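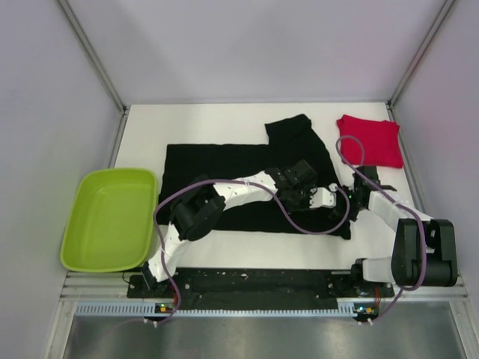

Hovedness: progress report for April
Prepared for Rivach by Marisol Nakamura, project lead, Visstead

Where we are

The game can now be played from the title screen to the end of the lighthouse without a programmer sitting next to you. In the March report I said this was two weeks away. It was five. Please apply that ratio to any other estimate in this report as you see fit.

For anyone at your end who is new to the project, Hovedness is a first-person horror game set in a flooded boarding school, with one creature, no weapons and a great many doors. The player spends most of it listening. We have nine chapters planned, of which six are playable and four are any good.

The creature

Most of the month went on the creature, which had learned to wait outside the save room. We hadn't taught it this. It follows noise, the save room door is the loudest object in the building, and so it stood in the corridor like a man expecting a package. Two of our testers thought it was the scariest thing in the game. The rest quit.

We've kept a mild version. After a save the creature loses interest and wanders off toward the kitchens, but it remembers which door it heard. Pacheco, our in-house behavior tool, now lets the designers change how long that memory lasts without asking Tomas to rebuild the whole game, and Tomas has been noticeably more cheerful.

It can also open lockers. It only does this in chapter five and later, and only if you have hidden in the same one twice. We'd like to keep that out of the trailer, please.

Testing

We ran 106 sessions in April, up from a number I'd prefer you didn't look up. The average player now reaches the infirmary before their first death, where in the winter build they died in the coat room, at the tutorial prompt explaining how to crouch. The prompt has been moved to a place where reading is survivable.

The bug list stands at 931 open items. More than 30 of those are the same bug with the rowboat, reported by people who each believed they had found it first. We'll merge them in May and enjoy the drop in the graph.

Sound

The underwater mix is in for the first three chapters. Footsteps above the waterline and below it are finally different sounds, and you can tell which floor the creature is on if you stand still. On laptop speakers you can't tell anything at all. We're going to suggest headphones on the title screen, as every horror game does, and players will ignore it, as they always have.

Money and schedule

Spending is on plan apart from voice recording, which ran over after the headmistress was rewritten as somebody who talks. I think she's worth it. The revised budget sheet went to your office with the build.

The content milestone stays where it is. If something has to give, I'd cut the greenhouse from chapter eight. It is pretty, and it's slow, and the creature keeps getting stuck in the tomatoes.

What we need from you

Comments on the current build, especially chapter four, where the team is split on the elevator. A decision on whether the demo has subtitles in one language or several. And the console test kits, which we asked for in February and would still be very pleased to see.

Next month: the rowboat, chapter seven, and a first pass at an ending – either of them will do.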